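Sokel Win Shootout, Meet Troria in Final

By Yogesh Agarwal
August

14 shares | 12 comments

Sokel are in the final of the summer hockey cup for the first time, after a shootout that went to the seventh round and finished well past 11 p.m. The score against Taltus was 3-3 after overtime, and Harish Jaiswal scored the only goal that counted in the end, a low shot between the goalie's pads.

It was not a pretty game. Taltus had the lead three times and lost it three times, the last one with 67 seconds left in the third period, when Sokel had already taken their goalie off the ice. The tying goal came off a skate, and the referees spent several minutes on the telephone before they allowed it. 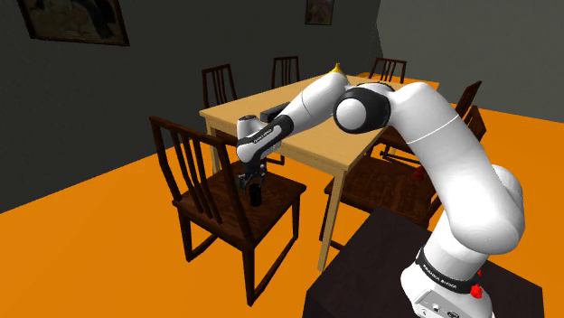

The Taltus bench was not satisfied with this decision. Their coach, Archana Rana, said after the game that she had watched the replay on a tablet and still could not find a clear angle. She will not make a protest, however. The rules give a team one hour to do this, and the hour passed while her players were still in the locker room.

Attendance was 2,781, the best of this year's cup. The organizers opened the upper stand for the second period and sold about 400 extra tickets at the door - in the semifinal last year that stand stayed closed all evening.

Jaiswal played 31 minutes, more than any other forward. He took a stick to the hand in the second period and came back with two fingers taped together. The club says nothing is broken.
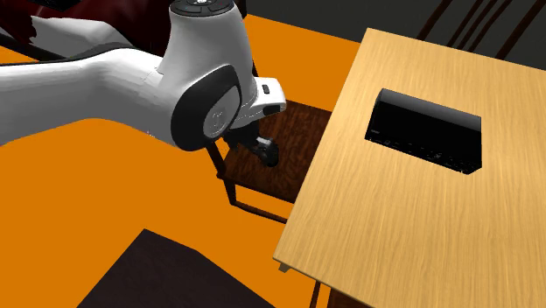
Troria had an easier road. They beat Mishra 5-1 in the early game, with four of the goals on the power play. Mishra took 12 penalties, two of them for too many players on the ice, and their captain was sent off in the last minute for arguing.

The two finalists met once in the group stage, when Troria won 4-2. Sokel were then without their first-choice goalie, Dinesh Mittal, who has now played three games since his knee injury - he stopped six of seven shots in the shootout.

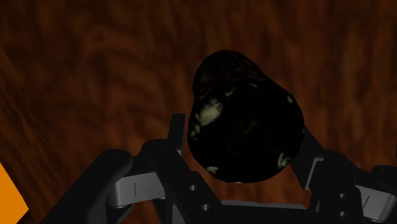 Sneha Bajpai wrote in the comments that she was sitting behind the net for the tying goal and that the puck was kicked in, "and I am a Sokel fan, so I have no reason to lie." She also asked if the final can start earlier, as the last bus had left before the shootout was over.

The final starts at 7 p.m. Tickets from the semifinal are not valid for it.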